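Bench Automation Notes: what to budget for a second handling cell

The request to add a second component-handling cell at the Kanaujia bench has gone into the equipment plan for November. Members who fund the shared line have asked what the money covers and why the fixture line is larger than it was last time. The short answer is that the arm and gripper are a known cost, and the parts that hold the work are harder to estimate.

The cell handles desktop processors and memory modules. Each part type needs its own holder on the plate, and each holder needs enough clearance on both sides for the fingers to close. That clearance sets the spacing, and the spacing sets the size of the plate. A plate that is too small can't be fixed with better software.

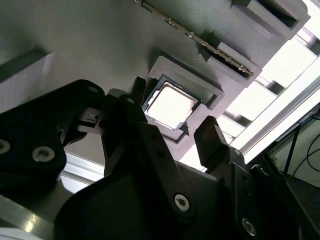 Purchase price is therefore the wrong place to start. We recommend beginning with a part list, then a plate layout, then a reach check from the proposed mounting position. Only after that should anyone ask for quotes. On the first cell the order was reversed, and the arm had to be moved on its base after delivery. The move used up 12 hours of bench time that had been promised to the Osia project.

Two suppliers have been asked to quote. Timport offers the gripper and controller as one package, with spare fingers included. Gronent sells the same items separately and charges less for the gripper, but its mounting bracket is extra. When the bracket and a second set of fingers are added, the difference between the two comes to $618 in Timport's favor. Neither quote includes installation.

Fixtures

Printed holders are cheap to make and slow to get right. Plan on several rounds for each part type, and charge the printer time to the project and not to general supplies. A pocket with too much play lets the part sit at an angle, and the pick position then has to allow for it. A tight pocket has the opposite problem - the part goes in but takes more force to pull out than the fingers can apply safely.
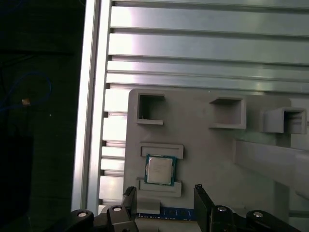

Framing is the one item where we suggest buying more than the drawing calls for. Slotted aluminum is easy to cut down and hard to match later if the supplier changes its profile. Fasteners and T-nuts should be ordered with it, in the same shipment. Cable should be bought at the length needed for full travel of the arm, measured with the arm extended.

The plan sets aside 30 percent of the hardware total for fixtures, framing and cable. The first cell was budgeted at 7 percent, and the shortfall came out of the repair fund. The new share is higher than some members wanted. It can be reduced if the part list is frozen before the order is placed, but not otherwise.

Test parts are a separate line. Processors and modules used for trial picks should be treated as consumed, even if they still work afterward.
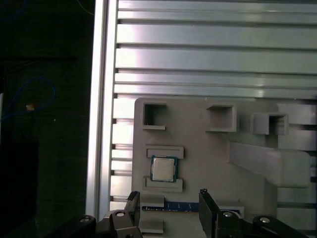
Before the order goes in

Project leads should send a part list with outside dimensions and the number of holders wanted for each part. Lists without dimensions will be returned. Requests for a second plate design need their own cost line and can't be charged to the first.

Both quotes are held at the bench office and can be read there during working hours. Changes to the layout after the order is placed will be billed to the project that asks for them.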